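Okafor H6 Anthropomorphic Hand: Evaluation Unit

Shares 39 | Comments 6

The Okafor H6 is a multi-finger end effector for single-arm cells that handle mixed household and desk items. It mounts to the tool flange of most light-duty arms through a bolt-on adapter ring. The evaluation unit is the same hardware as the production hand and ships with a cable set, the adapter ring, and a license for the Plonunance control software.

The H6 is meant for buyers who are comparing a jointed hand against a two-jaw gripper or a suction cup. A two-jaw gripper is cheaper and easier to program, and it remains the better choice for boxes and blocks of a known width. Suction works well on flat, sealed surfaces. Rings, rolls, and curved produce tend to need a different jaw shape or cup for each item, and this is where the hand should be tested first.

Our reference trial is a tabletop sort. Objects are placed between two open baskets, each with a paper label in front of it, and the controller picks the basket from the label. The object list covers fruit and common office items. The full series ran to 1,094 picks under one grip library, with no finger pads changed between objects.
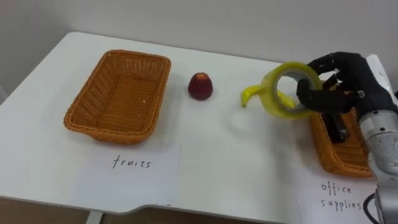

Tape roll held with one finger through the core, fruits still on the table.

Hollow parts can be held in two ways. The default is an outside wrap, in which the fingers close on the outer wall. The second is a hook grip, in which one finger enters the opening and the rest close over the rim. The hook grip puts less load on the outer surface and tolerates a larger position error across the width of the part. It needs a clear opening and an approach angle that keeps the palm away from nearby items. Set the approach angle in the Plonunance grip editor before the first run.

Camera placement affects results more than finger speed does. A head-height camera facing the table gives the controller a good view of the labels, but the hand and forearm can block the near basket during a pick. Hicham Ezzat, who ran the trial, recommends reading all labels before the arm moves and storing the result. A second camera is supported and can be added later.

Cable routing: leave a service loop at the lower forearm. Do not tie the cable flat to the housing. Check the full wrist range by hand with power off.

Controller: Nultetti N2 or later. Earlier units will drive the hand but do not support per-finger force limits.

Loan period: 39 days, starting on delivery. Units are shipped every Thursday. Return freight is paid by the customer.

Not included: arm, cameras, table, test objects.

For grip library files or a copy of the trial log, write to Eirini Mavromatis in applications support.

Oseo Automation Supply | Sales and support | Terms of loan | Copyright Oseo | Back to top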